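# Chapter 7: Beverage Cans and Household Sorting

A person who clears a table after a meal makes a series of small decisions, most of them without much thought. Plates go to the sink, leftovers to the refrigerator, and empty packages to one bin or another. This chapter is concerned with the last group, and in particular with the aluminum beverage can, one of the most familiar single-use containers in the home.

Chapter 6 dealt with glass jars and bottles, which are heavy and can break. Cans present different questions. They are light, they stack poorly once opened, and they often hold a small amount of liquid that the user cannot see. A can left standing on a table may be empty or half full, and the only sure way to tell is to lift it.
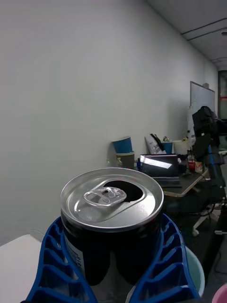

The chapter begins with the parts of the can. The body is a thin-walled cylinder, printed or coated on the outside. The lid is made separately and joined to the body by a rolled seam, which forms the raised lip around the top. The ring-shaped tab is fixed to the lid and remains there after opening – an arrangement that replaced the older pull-off ring and greatly reduced litter. Students should be able to name each part before going on to Section 7.2.

Section 7.2 turns to the work of clearing and sorting. It draws on the Kimside Household Study, in which 439 homes in the towns of Sakthorpe and Bakadell were asked to keep a record of their packaging for 20 days in August. Complete records were returned by 421 homes. The study recorded where cans were set down after use, whether they were rinsed, and how long they stayed in the kitchen before they were taken out.

Section 7.3 compares storage methods, including open crates, lidded bins and hanging bags. Section 7.4 describes the sorting line at the Minhas recovery center, where aluminum is separated from steel and pressed into bales.

**Before you read**

Over the next week, keep a list of the cans used in your home. For each one, note the room in which it was opened and the place where it was finally put. Bring the list to class; it will be needed for Exercise 7.1.

**Key terms:** body, lid, seam, tab, residue, bale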